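Subject: Re: [cirirham-picnic] plastic cups, which ones and how many?
Date: 28/06/2025

On the Cirirham picnic list, someone wrote:

> Hi all,
> Can we sort out the cups before the order goes in? Last year we
> had paper ones and by three o'clock the bins were full and half
> the children had lost theirs and taken another. I'd like proper
> plastic ones that we wash and keep. Gavard do a plain tumbler and
> Hostia do one with a handle. Do we want colours? And where would
> they live afterwards? The cupboard at Akpalu Hall is already full
> of bunting.

Yes please to colours, and sorry for being slow, I've had a week of it with the boiler. I'm very much on the tumbler side of this argument. Handles are lovely until you try to stack the things, and then you've got a tower that leans over and comes down on your foot (I speak from the school fair). My thoughts, in no special order:

1. Colours

I'd go for pink, lime green and pale blue. One colour per age group, so the little ones have pink, the middle lot green and the big ones blue, or whichever way round you like, I really don't mind. What I do mind is having more than three, because then we'll be sorting them until bedtime! The green is a proper zingy green, so you'd spot it in long grass, which I can't say for the blue. 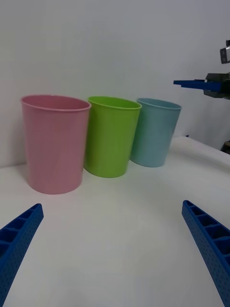
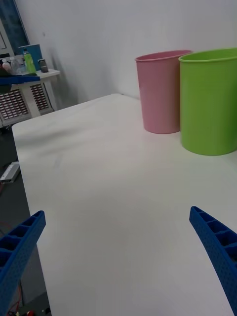 2. How many

Sixty, so twenty of each colour. I know somebody wanted 800 on the grounds that they get cheaper, but where would we put them? We aren't running a festival. Sixty does the children's table, and the grown-ups can bring a mug from home as they always have. If the adults want to join in we can talk about it in October when we do the kit list for next year.

3. Plain or handles

Plain tumblers, please, for the stacking. I also like a cup that's wider at the top than the bottom, as you can get a sponge right down inside without skinning your knuckles. The Gavard order number is 1225 if whoever does the order wants it, though do check, my handwriting on the back of the envelope isn't what it was.

4. Washing up

Hot soapy water in the big sink and then upside down on tea towels. Please not in the dishwasher at the hall — it's got a temper, and it turned my sandwich box into something like a crisp. I can do the first shift if somebody else will dry. Squash does stain if it's left overnight, blackcurrant especially, so even a quick rinse before they go in the crate would help.

5. Where they live

Not with the bunting! I've got 2 lidded crates in the garage with nothing in them apart from a dog lead, and you're welcome to both. Stack by colour, label on the end, lid on so the spiders stay out. They can stay in my garage over the winter if the hall can't fit them in, only somebody will have to remind me which shelf.

Is anyone against the pink? I ask now because we had all that bother over the tablecloths. If I don't hear by Thursday I'll say yes to the three colours and pass it on for ordering.

Oh, and has anybody got the big water jug? The one with the tap. It isn't at mine, I've looked twice.

_______________________________________________
cirirham-picnic mailing list
To leave the list, send a blank message with "unsubscribe" as the subject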